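Color Me Curious! How Cloth Gets Its Colors
By Iman Nasr

Look down at your shirt. What color is it? Now think about what your shirt is made of. If it's cotton, it started out as fluffy stuff growing on a plant, and most of that fluff is a creamy off-white. If your sweater is wool, it grew on a sheep, and you have probably never met a purple sheep!

So how does plain fluff turn into red socks, green pajamas and blue sheets with curly flowers all over them? People have been working on that puzzle for thousands of years, and they came up with some wild answers. Bugs are involved. So is a very smelly snail.

What is a dye?

A dye is a coloring that grabs on to the fibers in cloth and stays there. (Fibers are the teeny hairs that get twisted together to make thread. Pull apart a cotton ball and you'll see plenty of them.)

Paint mostly sits on top of things, like frosting on a cake. Dye soaks in, more like syrup going into a pancake. When you drop grape juice on a white T-shirt, you've sort of dyed it, although your grown-up might use a different word.

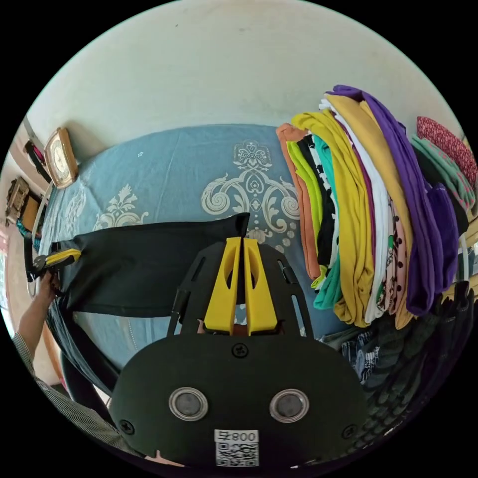
Lots of things will stain cloth. The tricky part is getting the color to stay put. Beet juice looks amazing on cotton, all bright and pink, and then you wash it and most of the pink goes down the drain. Long ago, dyers found helpers that hold the color and the cloth together. A helper like this is called a mordant (say it MOR-dunt). The word comes from an old French word for "biting," as if the color were biting on to the thread! One of the most common mordants is alum, a mineral that you can sometimes find in the spice aisle, where it's sold for making pickles.

Colors from plants, bugs and snails

Before there were dye factories, dyers went outside and looked around.

Yellow was one of the easier ones. Onion skins, marigolds and a plant called weld all make good yellows.

Red could come from the roots of a plant called madder. An even brighter red came from cochineal, a little insect that lives on cactus plants in Mexico and South America. The insects are dried and crushed, and out comes a powerful crimson. Cochineal is still used today, and sometimes it even goes into food and lipstick.

Purple was the fancy one. In the ancient world, the best purple came from sea snails, and it took thousands of snails to color one robe. The dye works stank so badly that people wanted them far away from their homes. With all that work, you can guess who wore purple: emperors, kings and very rich people.

Blue came from indigo, and indigo is my absolute favorite because it looks like magic. The dye is made from green leaves. When you lift your cloth out of the pot, it's a yellowish green. Then it meets the air, and right before your eyes it goes green, then teal, then blue! Oxygen in the air does that. I saw it for the first time at a dye workshop called Raltell, one Thursday in February, and I yelled so loudly that everybody turned around. 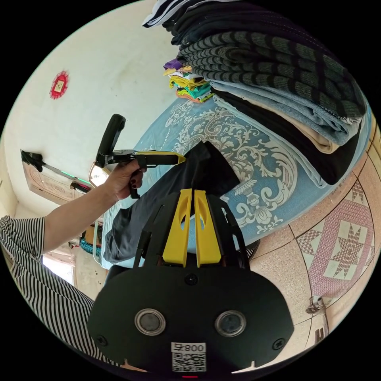 Dark gray clothing on a bed, next to a black-and-white striped sleeve.

Black and gray may sound plain, but they were hard to get right! A deep black often meant dyeing the same cloth over and over in different colors, or mixing iron with a brown stuff called tannin. Tannin is found in tree bark, in acorns and in a cup of tea.

A lucky accident

In the 1850s, a teenage chemistry student in London was trying to make a medicine. His experiment failed, and he was left with dark gunk in a flask. While he was cleaning up, he noticed that the gunk turned a beautiful purple. He tried it on silk, and it worked! His color was named mauve, and soon everyone who cared about fashion wanted some.

After that, chemists raced to invent more dyes. Today most clothes are colored with dyes made this way, and an ordinary drawer of T-shirts can hold colors that would have made a queen jealous.

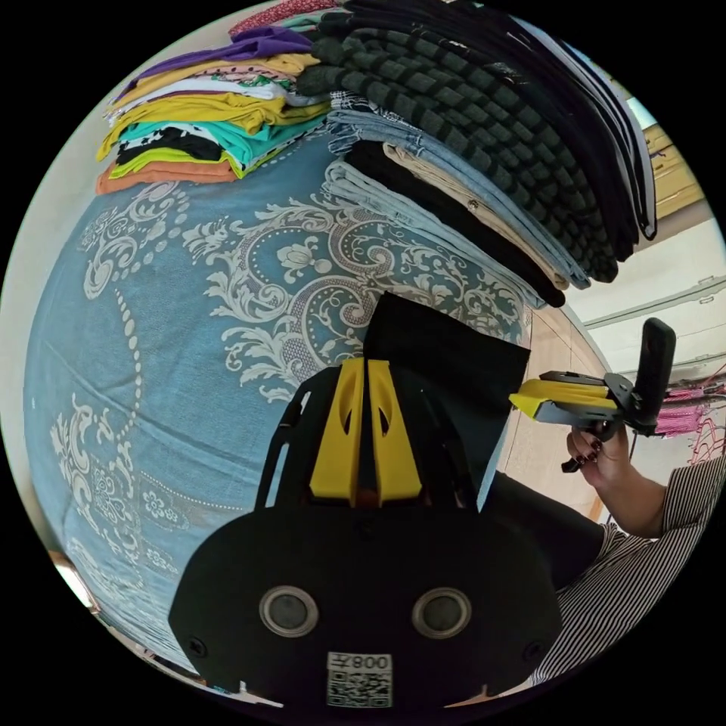
Now for patterns

One color is good. Lots of colors are even better! There are plenty of ways to put a pattern on cloth, and you can find the main ones at home.

Weaving it in. Cloth is woven on a loom, with some threads going up and down and others going side to side. If the threads are different colors, you can make stripes and checks. You can even make a pattern with only one color of thread by changing which threads go over and which go under. Damask is like that. It's named after the city of Damascus, in Syria, and it's famous for big curls, leaves and flowers that shine when the light hits them.

Printing it on. A printer puts the color just where it's wanted. The old way was to carve a design into a block of wood, dip it in color and press it on the cloth, again and again, all the way down. Now big machines do it with rollers, screens or even giant inkjets. Printers love to borrow designs from weavers, so a sheet with damask flowers on it may never have been near a damask loom!

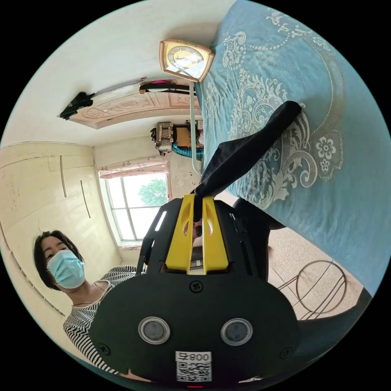

Keeping color out. This is how tie-dye works. Wherever you squeeze the cloth tight with string or rubber bands, the dye can't get in. In Indonesia, artists make batik by drawing on cloth with hot wax. The wax blocks the dye, and when it's melted away, the drawing shows up.

Be a pattern detective

Find a pillowcase, a dish towel or an old shirt with a pattern on it. Turn it over. If the pattern is much paler on the back, it was probably printed. If it looks just as strong on both sides, it may be woven.

Try it: onion skin yellow

You need a grown-up for this one, and an old pot that won't be used for food anymore.

Save up the papery brown skins from a bag of onions. Put 2 big handfuls in the pot, cover them with water and let the grown-up simmer them until the water looks like strong tea. Let it cool and scoop out the skins. Drop in 3 scraps of white cotton and leave them overnight. Rinse them in the morning and hang them up to dry.

Hold on to one scrap, put another in a sunny window, and wash the last one with the laundry. Check them again in a month and see which one faded the most!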